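Small Laundry Rooms — speaker notes
Tullwood housing services day, afternoon session, 20 minutes plus questions

Slide 1. Title
Wait for the door to close. Say the handout is at the back and the slides will be on the Tullwood site in December.
I look after shared laundry rooms in the Mustthorpe buildings. Most are small and most have one machine. The talk is about layout and daily upkeep. I won't be covering payment systems. The session after this one does that.

Slide 2. What people complain about
We sent a short form to residents and got 137 back. Main complaints, in order: smell, nowhere to put things down, water on the floor.
Broken machines came lower than I expected. Pause here and ask for hands: who has had a smell complaint this year?

Slide 3. Top loader or front loader
In a tight room I still lean toward top loaders. A front loader needs clear floor for the door to swing, plus room for a person to crouch. With a top loader you stand in one spot and lift things out.
The drawback is height. You can't put a low shelf over it, and shorter residents have trouble reaching the bottom of the tub. At Owino House we keep a step stool for that.

Slide 4. The corner position
Give them a few seconds to look before talking.

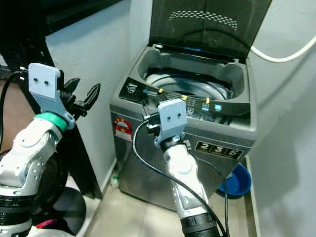
Top loader in a corner, lid up against the wall.

Points to make:
The lid goes all the way back. Before you buy, measure with the lid open. People measure the body, forget the lid, and then find a pipe or a shelf in the way.
Basin on the floor, between the machine and the wall on the right. It's a handy place for one if the gap is wide enough. Any narrower and socks go down there and stay.
Power cable comes up from behind and runs along the right wall. Ask the room how they would route it. I prefer clips, well above floor level.
Small bottle on the floor near the left side of the base. I would put up a shelf. Things on the floor get kicked, and you have to move them every time you mop.
Floor is pale tile. Good for spotting leaks early.

Slide 5. Lid open or lid closed
Our rule is open between loads. Closed lids were behind most of our smell complaints. We put a sign on the wall at eye level. Signs on the lid itself don't work — with the lid up they end up behind it.
Once a month, run an empty hot cycle with cleaner. Wipe under the rim of the tub by hand. Use an old toothbrush if there is buildup.

Slide 6. Costs
Fitting out a corner, without the machine: roughly 500 dollars. That covers a shelf, cable clips, a drip tray and a mop hook. If the drain has to move, plan on 1000 and get it priced first.
We log the work in Fidus, one entry per room. A notebook on a string is fine too. We used one for years.

Slide 7. Before you leave the room
Read these out slowly, people write them down.
Tub empty, lid up.
Floor dry.
Detergent off the floor.
Cable not pinched behind the machine.

Slide 8. Questions
If asked about dryers: we only have them in 3 buildings, so I don't have much to say. Offer to swap emails.
If asked about noise: rubber feet, and check that the machine is level. Skip the story about the downstairs ceiling if time is short.
Handouts again. Collect the clicker.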